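弗利利手工艺协会 理事会会议纪要

会议日期:2018年6月21日
会议地点:弗利利工艺中心二楼会议室
主持人:卢辛达·费雷拉(Lucinda Ferreira),理事长
记录:秘书处
出席:理事会成员、展览部、教学部及财务部负责人
列席:贾瓦德·马格西(Jawad Magsi),陶艺工作组组长;康氏(Kang)窑炉服务公司代表(仅出席议程第三项)
请假:图书资料室负责人,已提交书面意见

一、通过上次会议纪要

会议审阅了5月会议的纪要。教学部提出,原纪要第四项中"釉料仓库"应为"原料仓库",两处用房的管理责任不同,须予更正。会议同意更正,其余内容无异议,纪要获得通过,由理事长签署后归档。

上次会议遗留事项的办理情况如下:会员证换发工作已完成;工艺中心东侧展柜的玻璃已更换,费用在日常维修科目中列支;与扎内尔(Zanel)画廊续签场地协议一事尚未办结,并入本次会议第二项讨论。

二、秋季会员作品展

展览部汇报了秋季会员作品展的筹备情况。展览暂定名为"器与手",以日用器物为主题,接受陶瓷、木作、漆器、编织及金工类作品。扎内尔画廊已书面确认可提供一层主展厅及相邻的走廊,但要求布展、撤展均在画廊闭馆时间内进行,且不得在墙面新增钻孔。

展览部认为,不得钻孔的要求对壁挂类编织作品影响较大。经与画廊沟通,对方同意使用现有挂镜线,每条挂镜线的承重须由展览部事先核算并报画廊备案。理事长指出,往年曾有会员自行携带挂件入场,造成现场调整困难,今年应在征集通知中写明悬挂方式由展览部统一安排,作者只须注明作品重量和尺寸。

关于征集规则,会议讨论了以下问题。

合作作品的署名。部分会员的作品由两人或多人共同完成,例如一人拉坯、一人绘饰,过去的展签只列申报人姓名。教学部认为这一做法不妥。会议决定,自本届起合作作品须列出全部作者,并在申报表中说明各自承担的工序,展签按申报表内容制作。售出作品的款项仍付给申报人,由合作者之间自行分配,协会不介入。

每人申报件数。会议决定每位会员最多申报3件作品,成套器物按1件计算,但成套作品须整体展出、整体出售,不得拆分。有理事提出,新会员作品数量有限,可否允许提交习作。经讨论,会议认为不应在规则中区分新老会员,评选时由评选小组掌握即可。

评选小组的组成。会议同意评选小组由9人组成,其中外聘评委2人,其余由各工作组推举。评选小组成员可以参展,但其作品不参加评奖,并应在讨论本人作品时回避。外聘评委的交通费及酬金按上一届标准执行。

保险事宜。财务部报告,画廊的场地保险不包括展品在运输途中的损失。会议要求财务部在征集通知发出前取得至少两家保险公司的书面报价,并将保险范围以附件形式告知全体参展会员。会员自行运送的作品,在展览部签收之前由会员本人负责。

图书资料室负责人在书面意见中建议编印展览图录。会议认为图录确有保存价值,但本年度预算未列此项,决定先以单色折页形式印制作品目录,图录事宜待展览结束后视销售分成情况另行研究。

三、陶艺工作室窑炉更换

马格西先生代表陶艺工作组报告了窑炉现状。现有电窑使用年限较长,炉门密封条老化,上下层温差明显,近期数次烧成中,下层器物釉面出现生烧。工作组已调整装窑方式,将素烧坯置于下层,属临时措施,不能作为长期办法。

康氏窑炉服务公司代表列席说明了检查结果。该公司认为,更换密封条及部分加热元件可以改善温差,但炉膛保温砖已有裂缝,维修后的使用期限难以保证。代表另行介绍了博尔滕特(Boltent)系列前开门电窑的规格及安装条件,并留下书面资料。代表答复理事提问后离席。 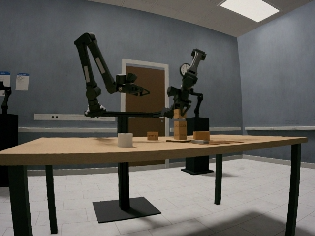

会议随后讨论了维修与更换两种方案。财务部认为,维修费用虽低,但若保温砖在短期内继续开裂,两笔支出相加将超过一次更换的费用。教学部关心停窑时间,指出暑期青少年班已经开始报名,课程内包含一次素烧和一次釉烧,如在暑期内施工,须事先安排外借窑炉。马格西先生表示,工作组可与邻近院校联系代烧,但运送未烧坯体破损率较高,建议将安装时间推迟到暑期班结束以后。

有理事询问,新窑功率较大,现有线路能否负荷。马格西先生说明,工作室的配电箱为独立回路,但尚未请电工按新设备的参数复核。会议认为在复核完成之前不宜签订购置合同。

会议就第三项作出如下决定:

(一)原则同意更换电窑,具体型号由陶艺工作组提出书面建议,至少比较两家供应商。
(二)财务部负责委托持证电工复核线路及排风条件,复核报告提交下次理事会。
(三)暑期班继续使用现有电窑,下层不得用于釉烧,由工作组在窑旁张贴说明并更新烧成登记表。
(四)旧窑拆除后如有可用的窑具及棚板,优先留作教学使用,不对外出售。

马格西先生补充提出,窑房钥匙目前由多人分别保管,曾出现烧成期间有人开门取物的情况。会议同意钥匙集中存放于前台,领用须签字,烧成期间除当值人员外不得进入窑房。

四、教学与学员事务

教学部报告,本期各类课程登记学员41人,其中木雕基础班已满额,另有报名者列入候补名单。编织班报名人数低于开班要求,教学部建议与初级织机课合并,授课教师已表示同意。会议批准合并,已缴费的学员如不愿转班,可全额退费。

关于学员作品的存放,教学部反映,课程结束后长期无人领取的作品占用架位,影响后续班级。会议讨论后决定,每期课程结束时由教师在课堂上宣布领取期限,并以书面形式通知缺课学员;逾期未领的作品,陶坯可回收练泥,已烧成的器物及木、漆作品由教学部登记后再保留一期,期满由教学部处理。

木作工作组提出,学员自带刀具的质量参差不齐,存在安全隐患,建议由协会统一配备基础刀具。理事长表示赞同统一标准,但认为统一采购涉及日常研磨和保管,须有专人负责。会议请木作工作组拟订刀具清单及保养办法,并估算所需费用,提交下次会议。在此之前,自带刀具须经教师检查后方可使用。

漆艺课的通风问题亦在本项下提出。教学部说明,现用教室窗户朝向内院,夏季关窗授课时气味不易散去。会议同意将漆艺课临时调至一楼北侧教室,原在该教室上课的书籍装帧班与之对调,两班教师已分别同意。

五、会费与财务

财务部提交了截至上月底的收支情况表。会费收缴情况正常,材料代购科目略有结余,水电支出较去年同期增加,主要原因是电窑烧成次数增多。理事会成员已于会前收到该表,会上无异议。

财务部同时提请讨论是否对工作室使用费进行调整。现行办法按半日计费,不区分是否使用窑炉。陶艺工作组认为,窑炉费用宜按占用棚板面积单独计算,较为公平;木作工作组对此无意见,但希望不因分项计费而提高一般工位的费用。会议请财务部据此拟出两种计费办法,先征求各工作组意见,再行表决。在新办法通过以前,维持现行标准。

六、其他事项

费雷拉理事长通报,弗利利公共图书馆来函,希望协会协助举办一次面向居民的器物修补讲座,内容包括瓷器粘接和竹编修复。会议同意协办,由教学部与图书馆商定时间及讲授人选,协会不收取费用,所需材料由图书馆承担。

有理事反映,协会公告栏上的材料转让信息更新不及时,部分信息的联系人已不再持有所列材料。会议请秘书处定期清理,并要求张贴人注明张贴时间。

一位理事询问捐赠工具的接收程序。秘书处答复,现行办法为先登记、后由相关工作组查验,不适用的工具退还捐赠人。会议认为程序可行,请秘书处将其整理为书面说明,供前台使用。

七、下次会议

下次会议的时间由秘书处征询各理事意见后另行通知。拟列入议程的事项包括:窑炉型号建议及线路复核报告、展览保险报价、基础刀具清单、工作室计费办法。各部门的书面材料应于会前送交秘书处,逾期提交的材料顺延至再下一次会议讨论。

议程全部进行完毕,理事长宣布散会。

主持人签署:卢辛达·费雷拉
记录:秘书处
抄送:全体理事、各工作组组长、图书资料室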